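Starance Map Rectifier, version 8

Tested by Khôi Sầm on scanned trade-route maps of the Sahel.

Starance pins an old map to modern coordinates. You mark matching points on both sheets and it warps the scan to fit.
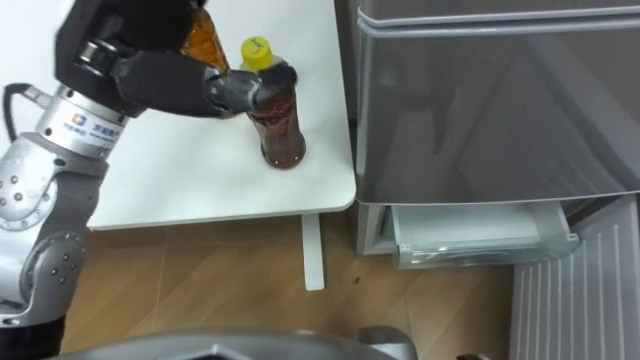

Bottle with a yellow screw cap, on the tabletop.

I used 17 control points on the first sheet. River bends worked well; wells and caravan halts did not, as their names shift between editions.
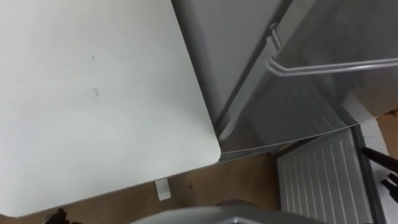 Export is slow. A large scan took 60 seconds, and the colour key was dropped twice. Letia keeps the key but has no undo.

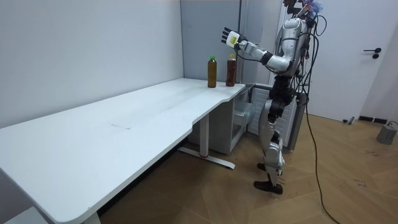 Skandari Historical Mapping Group

Place names with diacritics survive in the index. Tài Văn's gazetteer loaded without edits.

Score: 9 for accuracy, 8 for the index. Export needs work.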